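How to Keep a Minutes Log for a Club Soccer Squad

By Eliseo Camacho
January 2019

We use cookies to remember your settings. By continuing to read, you accept this.

A minutes log records how long each player was on the field in each match. It is the base for every rate stat a club is likely to publish, such as goals per 90 or saves per 90, and errors in it carry through to all of them. The method below needs one spreadsheet and the referee's match card.

Setting up the sheet

Make one row per player per match. Do not make one row per player with a column for each match. The wide layout looks tidy in the first month and becomes hard to sort once cup games and rescheduled games are added.

Use these columns: match ID, date, opponent, player, started (1 or 0), minute on, minute off, minutes played, cards, notes. Freeze the top row. Format the three minute columns as whole numbers. If they are left as general, some programs will turn an entry like 45+2 into a text string and drop it from the sum without a warning.

Entering a match

1. Enter the starters. Minute on is 0 for all of them.
2. Enter each substitute with the minute shown on the card.
3. Enter minute off for every player replaced or sent off. For players who finished the match, enter 90.
4. Fill minutes played with minute off minus minute on.
5. Add up minutes played for the team. With no red cards the total is 990.

Stoppage time is not counted. A player who comes on at 90+2 is credited with 1 minute, and the player replaced keeps 89. This keeps the team total at 990 and agrees with how most leagues report. If your league does otherwise, follow the league and write the rule in the first cell of the notes tab.

For a red card, the team total should fall short of 990 by the number of minutes left at the time of the dismissal. A player sent off at 67 leaves a total of 967. If the gap does not match, check the substitution minutes first.

Working out rates

Goals per 90 is goals divided by minutes played, times 90. A forward at Maltport finished last season on 2,967 minutes with 14 goals, giving 0.42. Round to 2 decimal places and no further.

Set a floor before ranking players. I use 1,000 minutes for a full season. A substitute with 100 minutes and 2 goals has a rate of 1.80 and will sit at the top of any list without a floor.

Abandoned matches

Log the minutes played up to the stoppage and put an A in the notes column. If the league orders a full replay, leave the rows in place but exclude them from totals with a filter. The Mapplebeck match in November was handled this way.
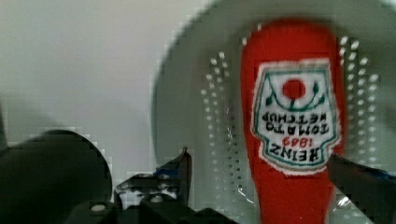
Harnircombe wrote in to say that their league lets a player who has gone off come back on, and that one pair of minute columns cannot hold this. The answer is to give the player a second row with the same match ID, started set to 0, and the new minutes on and off. Count appearances by unique match ID, or the returning player is credited twice.

Save a copy of the sheet after each match under a new file name.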